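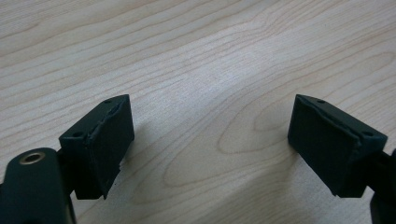 I would like to ask for advice about the surface of a table. We bought it second-hand when we moved to Fallell, and the seller told us only that it is the model Ander and that the top is wood "all the way through". I do not know which wood. It is quite light in colour, as you can judge from the photo, and I would very much like that it stays so. My problem is that the top feels a little rough under the hand after I wipe it, and when a wet glass stands on it during dinner there is a pale ring in the morning. The ring goes away by itself after a day or two. I have read that one should oil such a table, but my neighbour oiled hers and it became yellow like honey. Must I sand it first? And how can I find out if there is already oil or lacquer on it? We eat at this table every day, so I cannot leave it unused for a week. Thank you in advance for your patience with my English.

Posted by marta_fallell in Furniture and Floors, July

3 replies

Graham Ellwood

Your English is fine. Before you buy anything, do the water test. Put a few drops of water on a part of the top which is not so important, for example near a corner, and wait 20 minutes. If the drops stay round and you can wipe them off without a trace, there is lacquer or a good layer of oil. If the wood under them becomes darker, the old finish is mostly gone and the water goes in.

From the rings I would guess that it is an old oil or wax finish which is now thin, but please do the test and do not trust my guess. Lacquer can also give pale rings. If it is lacquer, oil will not go in, it will only lie on the top and be sticky.

If it is bare or oiled wood, you do it like this:

Wash the whole top with a cloth and a little wood soap. I use Nekton, but any mild one is good. Let it dry until the next day.
Sand lightly by hand along the grain with 240 paper. You only want to take away the roughness, which comes from the fibres standing up after they were wet.
Remove the dust with a dry cloth, then with a slightly damp one.
Put on a thin layer of oil, wait 16 minutes or what the tin says, and wipe off everything that has not gone in. This wiping is the most important part -- most sticky tables are sticky from oil that was left on.
Let it harden overnight and repeat once.

For the colour, look for an oil which is sold as "white" or "natural tone". It has a small amount of white pigment in it that works against the yellow. Ordinary linseed oil will make a light wood yellow, and more so with the years. Try it first on the underside of the top. If you start after dinner, you can eat at it again the next evening with a tablecloth, but keep water away from it for some days longer.

One warning. Cloths with oil on them can start to burn by themselves when they lie in a heap. Spread them flat outside to dry, or put them in a bucket of water, before they go in the bin.

pinecone1017

just use olive oil, we do it since years and it looks nice

oksana_r

Please not olive oil. It never becomes hard, and in summer it can smell.

I agree with Graham about the test. I can add only that I have used Jibrin white oil on a birch worktop, two thin layers, and after around 3 years it is still light. It is a bit dull compared with before, but I like this. The first layer looked streaky and I was afraid I had spoiled it, and after the second one it was even. Also, if your table can be made longer, do the extra leaf on the same evening, otherwise it will have another colour than the rest. With mine I forgot this and had to sand the leaf again.

marta_fallell

Thank you all. I made the test this morning at the corner next to the wall and the wood became darker after 5 minutes already, so I will order the white oil and try it on the underside first. There is one extra leaf, it was behind the wardrobe.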